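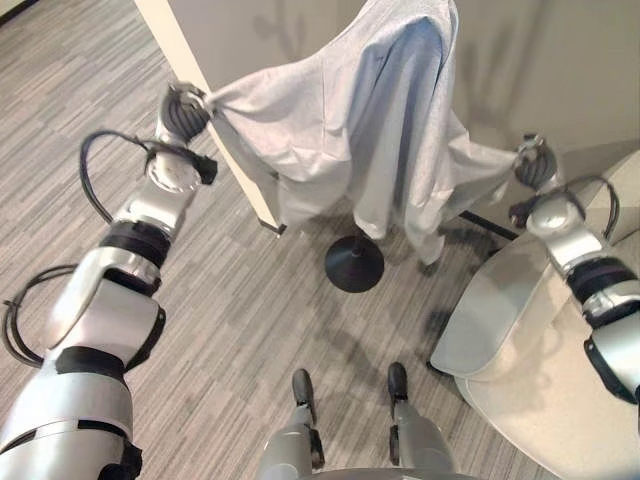 Drying knitwear over an upright panel

Suitable for soft, knit-type fabrics in pale colours. Dark items may mark a cream panel, so test a corner first.

Preparation

Wash at the setting on the care label and spin once, on low. Roll the item in a towel for 2 minutes. Do not wring. Wipe the top edge of the panel with a dry cloth.

Draping

1. Take one upper corner in each hand and hold the fabric wide.
2. Lay it over the top of the panel. The front should fall freely, with the hem well clear of the floor.
3. Pull the corners outwards until the top edge is straight. Stop before the knit starts to thin.
4. Leave the loose folds down the front for now. Smooth them downwards with a flat hand after 15 minutes.
5. Turn the item when the outer side feels dry. Thick seams take longest.

Faults

Ridge across the middle: the panel edge is too narrow. Pad it with a folded towel.
Stretched corners: the fabric was hung too wet. Rewash, and dry flat.

Related pages: Folding knitwear for drawers; Removing pilling; Drundham laundry notes, part 13.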